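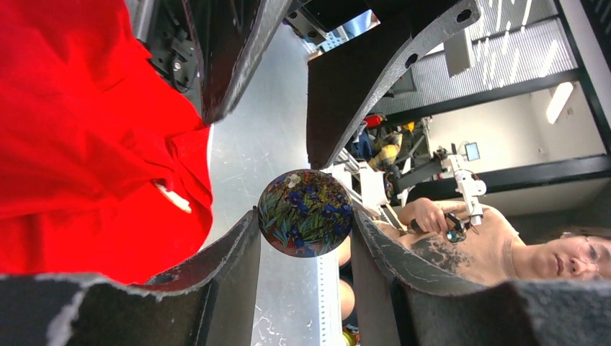 The Case for Reporting the Unsuccessful Hour

Opinion
28 February 2019

Research on robot learning has settled into a comfortable way of presenting itself. A paper names a task, states how many demonstrations were collected, and gives a success rate. The reader is asked to judge the method by that last number. It is the view of the Imrie program on manipulation research that this practice leaves out the part of the work on which the number most depends, and that journals and funders should ask for more.

The part left out is teaching. In learning from demonstration, a person guides the machine through a task, usually with a handheld controller, and the recorded motion becomes the material from which a policy is trained. The quality of that material varies a great deal. It varies with the operator, with the length of the session, and with the state of the equipment. Published accounts rarely say anything about the three.

Our own recent study, known internally as Stavik, may serve to show what is at stake. The study compared two policies trained on the same set of small-object tasks. Each policy had the same network and the same training schedule. The first was trained on every demonstration that ended in a completed grasp, 507 in all. The second was trained on a smaller set, from which we had removed any demonstration containing a long pause, a second attempt, or a correction late in the approach. We expected the cleaner set to give the better result.

On rigid objects placed on a bare surface, it did. On objects lying against cloth, the position was reversed. The policy trained on tidy demonstrations would close its fingers on a fold and continue as though it had the object. The policy trained on the full set was slower, but it had been shown how an operator backs away and tries again.

Cloth deserves particular attention in this argument. A fold that looks like an edge, a tag that is narrow when seen from above, a label fastener thinner than the fingertip closing on it: such things are ordinary in homes and warehouses and scarce in published benchmarks. A person guiding the gripper handles them by small adjustments, many of which look like mistakes when replayed.

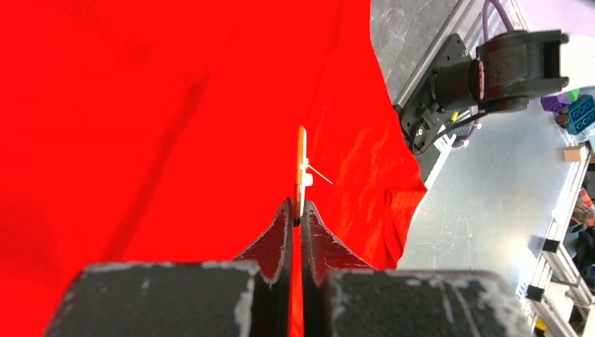 If those adjustments are filtered out before training, the policy is denied the very knowledge the operator was supplying. A reader of the finished paper would have no means of learning that this had happened, as the filtering step is commonly given one sentence or none.

We therefore propose that any paper relying on demonstrations should report 4 things. It should state how many demonstrations were attempted, including those thrown away. It should give the rule by which they were thrown away. It should say how many operators took part and how practiced they were. It should describe the condition of the gripper, including wear on the contact surfaces, at the start and end of collection.

The objection most often raised is cost. Keeping discarded sessions requires storage and someone to label them. The Jultitz group, which adopted a similar rule in its own laboratory, found that the added work came to 14 minutes for each day of collection. We do not regard that as a serious burden.

A second objection has more force. Laboratories that disclose a high discard rate may appear less capable than those that say nothing. This is a real risk, and it falls hardest on small groups. The remedy lies with reviewers, who should treat silence on the matter as a gap to be filled before acceptance.

Stavik has limits of its own. Each policy was tested over 64 trials, at a single table, and we make no claim that the same reversal would appear with a different hand or a heavier fabric. The Grotgate laboratory has agreed to repeat the comparison with its own operators. We have sent it the full record of our sessions, including the attempts we first intended to delete.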